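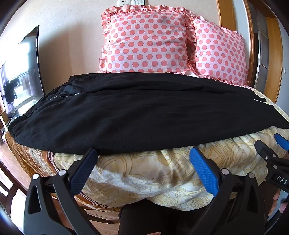 Subject: Re: [Cedora-swap] black winter things, how to fold and send?

Hello all,

thank you for the many answers about the storage boxes. I want to reply to this part of the last message:

> I have a long black coat to give to the Clornton box, but every time
> I fold it the front makes a hard crease and the zipper presses into
> the cloth. Do you roll or do you fold? And does it need tissue paper?
> The Lauritsen boxes are not very deep.

I fold, and I always do it on the bed, on top of the bedspread. On a table the sleeves hang down and pull everything to one side. Please try it in this order:

Empty the pockets first. Close the zipper up to the collar and lay the coat with the front down. Smooth it with flat hands from the middle to the sides. Then bring both sleeves over the back, one after the other, and fold the bottom up in 2 steps. The zipper is now inside and cannot scratch what lies next to it.

Rolling is good for sweaters, but with a lined coat the lining moves and you get small wrinkles which are difficult to iron. I use no tissue paper. I put a thin pillowcase between the layers, and it can be used again.

About black cloth: it shows every hair and thread, so I brush it before folding and once more at the end. A light bedspread is helpful here, you see quickly what has fallen off.

For the post to Dandberg, please remember that the small parcel goes only up to 2000 grams. My own bag and paper together were 400 grams, more than I expected, so weigh it with the packing.

Has anybody a good method for hoods? Mine always makes a lump on top.

With kind greetings from Clornton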